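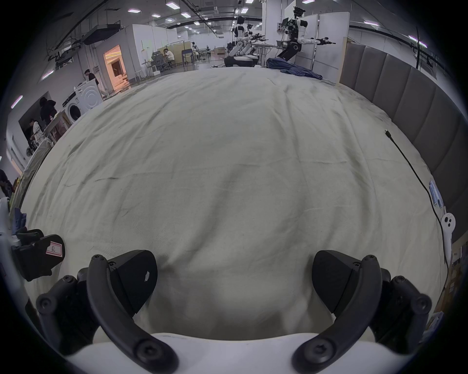 Worivstead depot – bus workshop and yard, October walkround
Done by: Zulmira Falcão
Copy to: Simão Valente, garage office

Started 6.40 am, before first runs out. Finished after the second lot of buses had gone so Bay 3 checked twice. OK = fine, ATT = needs attention, STOP = don't use till sorted.

## Yard and gate

- [x] Gate closes and latches – OK. Stiff. Grease it.
- [x] One-way arrows readable – OK at the gate, ATT by the fuel tank, nearly worn off
- [ ] Walking route clear – **ATT.** Two cones and a pallet on it again. Moved the pallet myself, cones left because I don't know what they're marking. Whoever put them there please say.
- [x] Lighting – OK, all on at 6.40
- [x] Grit bin – full, lid cracked but shuts

Reversing: watched four buses come off the back row. Three drivers sounded horn, one didn't. Spoke to him. He was fine about it.

## Workshop bays

- [x] Bay 1 lift – OK. Locks drop both sides, arms hold, inspection sticker in date
- [ ] Bay 2 lift – **STOP.** Offside lock slow to drop, had to cycle it twice. Tagged out 7.15. Gondberg are the service people, Simão to ring. Do NOT take the tag off because it "seems alright now", that is how we ended up with the argument in spring.
- [x] Bay 3 pit – boards on when empty, OK. Second look at 8.20, still on. Thank you.
- [x] Axle stands – pins on chains, ratings readable
- [ ] Air lines – ATT. Bay 1 reel leaking at the swivel, you can hear it from the door
- [x] Floor – dry, absorbent granules topped up. Sweep under the bench though.

Wheel chocks: every bus in the shop had them apart from 823, which was on the flat with the handbrake on but thats not the rule. Chocked now.

## Torque and wheels

- [x] Wheel nut log filled in – OK, up to date
- [ ] Re-torque after 50 miles – **ATT.** Two buses with no second signature. Both probably done, but the log doesn't say so and the log is what counts. Simão to chase today.
- [x] Indicators on nuts – all lined up on the ones I looked at
- [x] Torque wrench certificate – in date, copy in the red folder

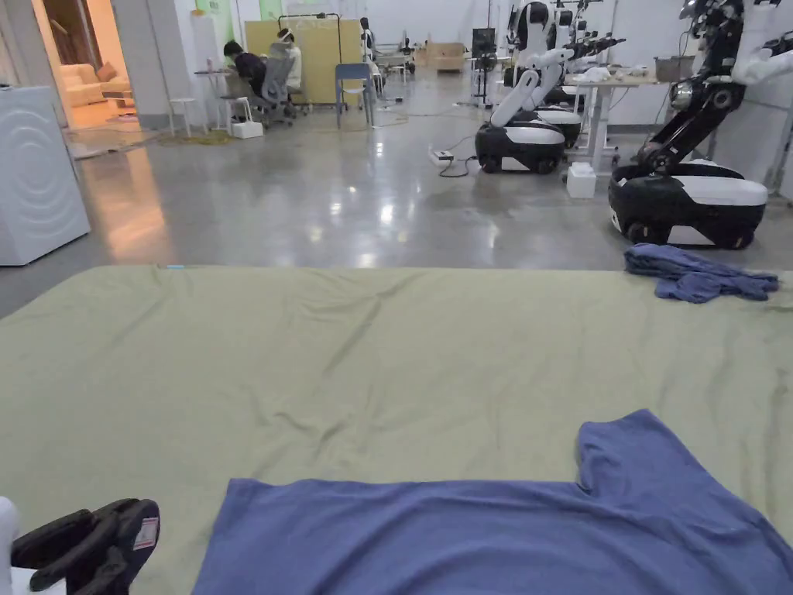
## Buses – spot check on 823

Picked at random off the board. 9 years old, so not a new one, generally kept well.

- [x] Stop arm – out and back, both lights flash
- [x] Crossing mirrors – clean, tight
- [x] Emergency door – opens from in and out, buzzer works
- [ ] Roof hatch – ATT. Opens but the handle is a two-hand job. A small child wouldn't manage it.
- [x] Extinguisher – gauge in green, pin in, bracket firm
- [ ] First aid kit – ATT. No plasters. Everything else in there, no plasters.
- [x] Seat belts – all latch. Row 6 nearside webbing a bit furry on one edge, keep an eye
- [x] Wheelchair clamps – all there, in the bag, bag on its hook
- [x] Child-left-aboard alarm – went off as it should when I didn't walk to the back

Driver's daily defect book: filled in most mornings. "All ok" written down the page in one pen in one go is not a daily check. Said so.

## Chemicals and fire

- [x] Brake cleaner, thinners – in the steel cabinet, cabinet locked
- [ ] Data sheets – ATT. Folder still has the old Cabrera degreaser in, nothing for the new one. Print it.
- [x] Waste oil tank – 2000 litre, below the line, bund dry
- [x] Oily rags – lidded bin, lid down, emptied last night
- [ ] Fire door by stores – **ATT.** Wedged open with a brake drum. Drum removed. It'll be back by dinner time unless somebody sorts the closer, it slams and people hate it.
- [x] Alarm test – heard in all bays and the wash. Faint in the wash with the machine going.

## People

Hi-vis on everyone in the yard. Eye protection good, gloves mixed. New starter has been shown the lifts and signed for it, but hasnt had the pit talk yet so stays out of the pit until she has.

## To do

| What | Who | When |
|---|---|---|
| Bay 2 lift, ring Gondberg | Simão | today |
| Missing re-torque signatures | Simão | today |
| Air reel, Bay 1 | workshop | this week |
| Door closer by stores | Zulmira to raise job | this week |
| 823 roof hatch, plasters | workshop | before next run |
| Degreaser data sheet | stores | this week |
| Repaint arrows | yard | end of October, weather allowing |

All of it to go on Justura by tonight. If it isn't on Justura the auditor won't see it as done, photos help but aren't enough, put a line of text in and your initials.

Carried over from last time and still open: the wash bay step. It's been on three sheets now. Simão, can you find out who's got the order.

ZF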